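4. Setting up the Grimix steriliser for the first time

Please read the whole section one time before you start. The set-up takes 20 minutes, and most of this is waiting for the first empty cycle.

4.1 Choosing the place

1. Put the Grimix on a flat and hard surface. Do not put it on a tablecloth or on a tray with soft feet.
2. Leave free space on both sides, at least the width of your hand. The steam goes out at the back of the lid, so do not place the unit under a wall cupboard.
3. Check that the cable reaches the socket without being stretched. Do not use an extension lead.

CAUTION: The lid becomes very hot. Keep the unit and the cable where a child can not reach them.

4.2 Filling with water

1. Take out the upper basket and then the lower basket.
2. Pour 165 ml of cold tap water directly on the heating plate. Use the measuring cup from the box, because kitchen cups are different from country to country.
3. Put back the lower basket first. You will hear a small click when it sits correctly.

Note: In areas with hard water we advise to use boiled water which has cooled down. White marks will come later and you will descale less often (see section 7).

4.3 The first empty cycle

1. Close the lid and turn it to the right until it stops.
2. Press the button one time. The lamp becomes orange.
3. Wait until the lamp becomes green. A light smell of plastic is normal in the first cycle only.
4. Let the unit cool down with the lid closed. Pour away the rest of the water and wipe the plate with a soft cloth.

If the display shows code 506, there is not enough water on the plate. Switch off, wait until the plate is cold, and begin again from 4.2.

4.4 Preparing the bottles

1. Take every bottle apart: cap, ring, teat and body.
2. Wash all parts in warm water with washing-up liquid and rinse them well. The steriliser does not remove old milk.
3. Look at each body against the light. Do not use a bottle which has cracks. Coloured bottles can be sterilised in the same way as clear ones, if the maker of the bottle allows steam.

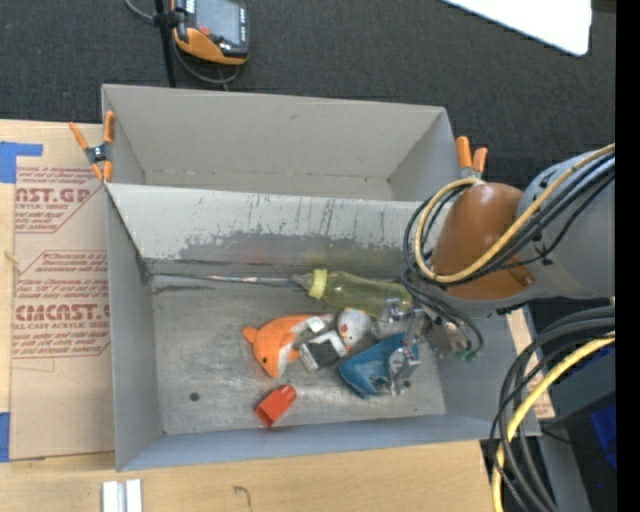 4.5 Loading the baskets

1. Place the bodies in the lower basket with the opening down.
2. Place teats and rings in the upper basket. They should not lie on top of each other.
3. Close the lid and start the cycle as in 4.3.

Spare baskets can be ordered from Grerkton with part number 644. Please write also the colour of your unit in the order.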